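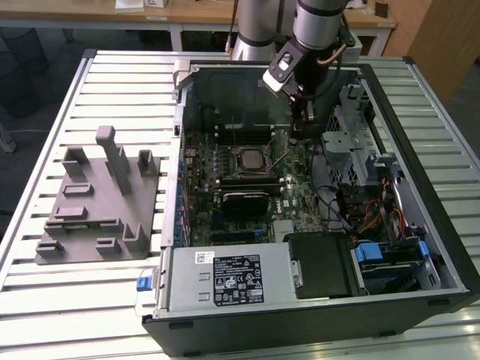

December
Submitted by Yamuna Krishnan, Project Lead

Progress Report to the Annamalai Fund
Gralla Collection of Science Fiction Television Fandom, Killton Library

This report covers the second half of the grant year. It describes work completed on the Gralla Collection, explains one change to the schedule, and sets out what remains before the final report.

Audio and video recordings

The collection holds 216 tapes recorded by members of the Follidier fan club at club meetings, regional conventions, and viewing parties. At the close of this period 96 of them had been transferred to digital files and checked against their labels. The labels have proved less reliable than expected. Several tapes marked as convention panels contain broadcast episodes of Follidier with the panel recorded over the final act, and in these cases both portions have been kept and cataloged separately. Rights in the broadcast material do not belong to the library, and those portions will be open to researchers in the reading room only.

Recordings of the costume contests are the most complete part of the series. They include the announcer's remarks for nearly every entry, which allows many of the loose photographs in the collection to be matched with names for the first time.
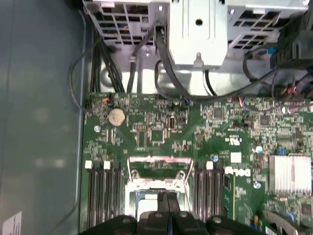 Transfer of the remaining tapes will continue into the spring under the direction of Divya Devadiga, who joined the project as media archivist at the start of the period. Her first task was to review the order in which tapes are handled, and she has moved those showing signs of sticking to the front of the line. She has also asked that the equipment budget be looked at again. Video restoration makes heavy demands on memory, and additional memory would let us add to it in stages as funds allow. No increase in the award is requested. The cost would be met by moving unspent travel money, and a revised budget sheet will be sent for your approval before any purchase is made.

Newsletters and fan fiction

Scanning of the club newsletter is complete except for four issues that were never received with the original gift. A notice has been sent to former subscribers asking for copies. The fan fiction magazines are progressing more slowly. Many contributors wrote under pen names and did not expect their stories to be read outside the club, and the library will not place any story online without the writer's consent. Letters have gone out to all contributors for whom an address could be found. Replies so far have been mostly favorable, although some writers have asked that their legal names be left out of the catalog, and this has been done.

Oral histories

Interviews with four founding members of the club have been recorded and transcribed. Each person has been given the chance to correct the transcript. One interview is being held back at the speaker's request until family members have read it.

Change to the schedule

The public exhibit planned for the spring has been moved to early fall. The gallery at Killton will be closed for roof repairs during the original dates. Loan agreements for the two costumes and the model of the Follidier bridge have been extended accordingly, at no cost to the grant.

Next steps

During the next period we expect to finish the tape transfers, publish the newsletter index, and complete the text for the exhibit panels. A draft of the panels will be shared with the Fund for review of the credit line. Questions about the tape schedule may be sent directly to Ms. Devadiga; all budget matters should continue to come to me.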